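Refeeding bloods: what the first fortnight measures

Amerley Nutsugah was admitted to a medical ward in May, aged 16, with a resting heart rate of 40 beats per minute. Her treating dietitian, Evanthia Vasilakis, began a supervised meal plan the same afternoon. Blood was drawn before the first meal and again each morning.

The daily draw is directed at refeeding syndrome, a shift in fluids and electrolytes that can follow the return of carbohydrate after prolonged restriction. Insulin rises, and phosphate, potassium and magnesium move from the blood into the cells. Serum phosphate is the value watched most closely. A low result may precede any symptom, and in severe cases the heart and respiratory muscles are affected.

Thiamine is generally started before or with the first feed. Oral phosphate is added according to local protocol, which differs between hospitals. Vasilakis favours an early increase in energy intake where monitoring is reliable, and a slower one where it is not.

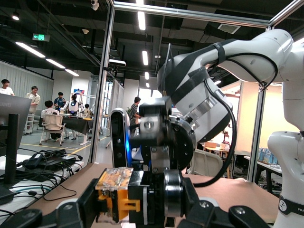
After the ward

Medical stability is a narrow term. It covers pulse, blood pressure, temperature, electrolytes and the ECG. It does not cover cognition, mood or the capacity to eat unsupervised, and a patient discharged on those numbers alone may still be very unwell.

Nutsugah moved to family-based treatment, with appointments every week for the first 3 months. Her parents plated all meals and snacks. Weight was recorded in a gown, after voiding, on the same scales. Her GP, Gonzalo Echevarría, repeated the lying and standing blood pressure at each visit and kept the ECG on a longer cycle.

Bone density was measured once and will be measured again. Recovery at the spine and hip lags behind weight.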